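Pillach opens orders for two-arm bench kit

Pillach has begun taking orders for a two-arm tabletop kit aimed at teaching labs and small research groups. The kit pairs two light arms with parallel-jaw grippers, a shared controller and a set of sorting and stacking exercises that run without extra programming. It replaces the company's single-arm trainer, which was withdrawn in December.

The base price is 3,981 euros, excluding tax and shipping. That covers both arms, the controller, cabling, mounting hardware and a license for the Bimport software, the package used to record and replay motions on both sides at once. The fixed overhead camera is a separate item. Buyers who already own a suitable camera can use it, provided it delivers at least 30 frames per second.

The exercises use foam cubes in assorted colors on a plain matte surface. Pillach suggests brown paper - it is cheap, gives little glare and can be replaced when it gets marked. Cubes may be set down at any angle, and the software does not require them to be spaced apart. Tight clusters are handled as a separate task type, with a slower approach speed and a narrower opening of the fingers.
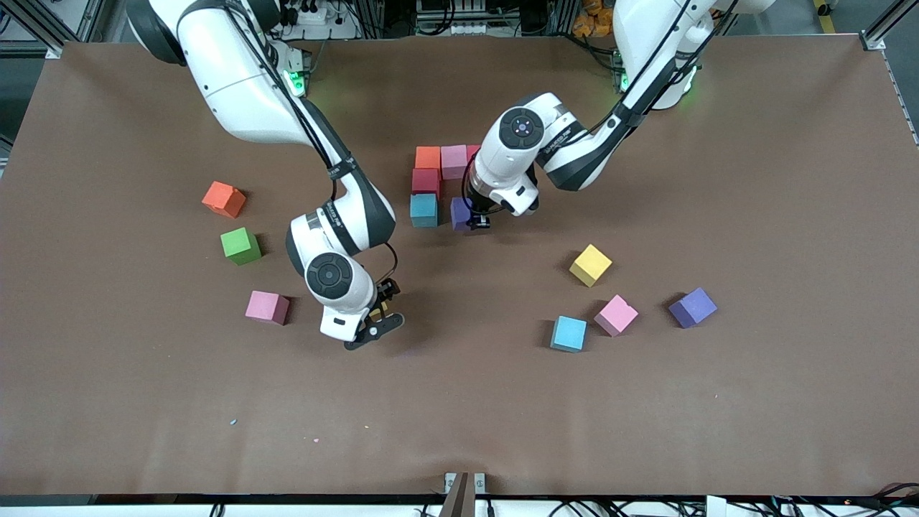 Page last changed: 04/01/2018

With cubes both grouped and scattered across the table, the controller has to decide which arm takes which piece. By default, Bimport splits the surface down the middle and gives each arm its own half. A shared zone can be defined in the center, where only one gripper is allowed at a time. The width of that zone is set in the configuration file and cannot yet be changed while a task is running.

Kohei Kubo, product engineer at Pillach, said the shared zone was the part of the software that took longest to finish. "Two arms on separate halves is simple. Most of our testing went into the handover between them," he said. The company ran 1,000 pick cycles on each unit of the pilot batch and adjusted the default waiting time as a result.

Stostitz, which distributes the kit, offers installation and a one-day introduction for 800 euros. The distributor also stocks spare gripper fingers and replacement cubes. A mounting plate for tables with a raised rim, designed by the machine shop Bošković, is listed as an option, with delivery to follow the main kit.

The warranty runs for two years on the arms and one year on the grippers. Cables are treated as wearing parts and are not covered. Orders are filled in the sequence received, and software updates are included for the length of the arm warranty.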